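Gripper recording moves to the Loltbridge hall

The demonstration work for the Zondevik sorting project has moved out of the small lab and into the hall at Loltbridge. The first recordings there were made in June, and the hall will stay in use through the end of the project.

The method has stayed the same. People carry out everyday tasks with hand-held grippers, and each attempt is saved as one example for the learning system. The current list has 32 tasks, mostly picking up, passing and putting down small objects. Each person does 6 attempts at a task before switching, and 71 people from Trukix and Antoniadis have signed up so far.

Magdalini Papadakis, who runs the recording schedule, asks everyone to check the markers before starting. A session with a marker turned the wrong way has to be thrown out, and three were lost that way in the first month. Failed grasps are fine — leave them in and note them on the sheet. Please don't repeat an attempt just to make it look smoother.

Morning slots start at 9:30 and are mostly full. There is still room in the afternoons, especially for left-handed people, who are badly underrepresented in the set. New people should allow an extra half hour for the practice round. Sign up with Magdalini or on the sheet by the Trukix front desk.
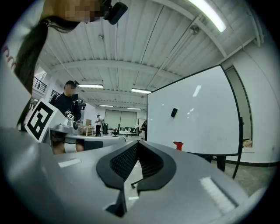
A hand-held gripper during setup at Loltbridge, with a printed marker and a marker cube behind it.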